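Paying by phone at the corner store is about to get a little easier for customers of Cevis, the mobile wallet company, which has begun rolling out a feature it calls Idon. The idea is a simple one: you set a spending limit once, hold your phone near the reader, and the payment goes through without a passcode, a pop-up or that awkward pause while the line behind you shuffles its feet.

Cevis spent most of the spring trying the feature out in 37 neighborhood shops, and it says more than 4000 customers signed up along the way — a cheerful number for a company that still does most of its business in small towns.

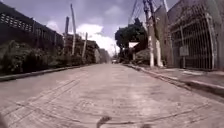
Shoppers at the Mladenović grocery chain were among the first to use it, and one of them wrote to us that the payments themselves were quick and pleasant, but that finding the screen to change the limit took far too long, and could Cevis please move it somewhere sensible?

The company says a tidier menu is coming in September, along with support for Funus loyalty cards, so points will be added as you pay. Idon is free for shoppers, works in 11 states for now, and should reach 5 more by winter.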